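The fix-it shop at Flirbridge is still open, somehow

You find Osel by the smell first. Solder and burnt dust, a bit of coffee. It's a repair shop on the old main street in Flirbridge, between a closed bank and a place that does nails, and it has been fixing people's stuff for 40 years. Radios once. Then VCRs, then everything.

I got there at 8 in the morning, which was too early. The owner was still hauling a chest freezer off the sidewalk. He doesn't want his name in this. "Put the shop's name. People know the shop." Fine.

We talked at the counter, in between customers, so this jumps around a bit.

First thing I asked was money. Does repair pay? He laughed and then didn't answer for a while. "It pays the rent. It paid for one kid's college and most of the other's." Small jobs are the problem, he says. A toaster comes in, it takes him an hour, and the toaster was cheap to start with. What does he charge? "Depends who it is." I pushed on that. "No really. It depends who it is."

Most of his trade now is appliances and old computers. The appliances are worse than they were, he'll tell anyone. Glued shut. Parts you can't get. He spent most of December trying to find a door latch for a Matar washer, went through three suppliers, ended up pulling one off a dead machine somebody left behind the shop. "They leave them at night. Like kittens."

A woman came in for a lamp. He'd put a new cord on it. She paid cash and told him her sister's whole health situation and left.

I asked about the computers, because I wouldn't of thought anyone still repairs those.
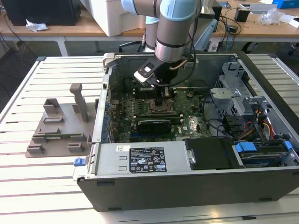 "Old desktops are the last honest thing that comes through that door," he said. He means the towers, the big ones. Offices bring them, a church, a dentist who runs his billing on something ancient and won't hear a word about replacing it. What he likes is the access. Lay the tower on its side, take the side panel off and you've got the whole green motherboard facing up at you, slots and all, and you can get your hands in. Try it with a thin laptop. He did one last spring where the battery was stuck down so hard he warped the case getting it out, had to eat the cost of that. With the towers it's mostly dust, he says, or a fan, or a power supply. Sometimes a swollen capacitor. People come in sure that it's dead and they've lost all the photos.

Have they? "Hardly ever. But back it up. Write that down, back it up."

I wrote it down.

Training came up. He had a helper for a few years, a good one, who went off to Drekolex for better pay and a dental plan. No hard feelings. He'd like another but he can't match the wages and the young people who ask mostly want to do phones. He won't do phones. Tried it for 2 summers, hated it. "Tiny screws, angry people."

So who takes over? Long pause here. He straightened up the receipt book. It's one of those carbon copy ones, he was on ticket 603 for the year and seemed pleased about that, it's up on last year. Then he said he hasn't decided, and that his wife has decided, and that those are diffrent things.

He wants manuals back. That was the nearest thing to a speech I got. Every set he worked on in the early days had a diagram folded up inside the back cover, paper, free, and he's kept all of them in a filing cabinet that won't close anymore. "You opened it and there was the map. Somebody at the factory figured you might need it." Now he watches videos like everyone else, half of them wrong.

Does he throw anything out? Screws, never. Knobs, never. He showed me a drawer of nothing but knobs.

By then there was a line, well, a short one, a guy with a leaf blower and a guy waiting behind him with a box he wouldn't let anybody look in. I asked if he had anything to add. He said to tell people the parking's around back, and that the sign saying 40 dollar minimum is old and he's not taking it down.

Osel is open mornings till lunch and then again when he gets back from lunch.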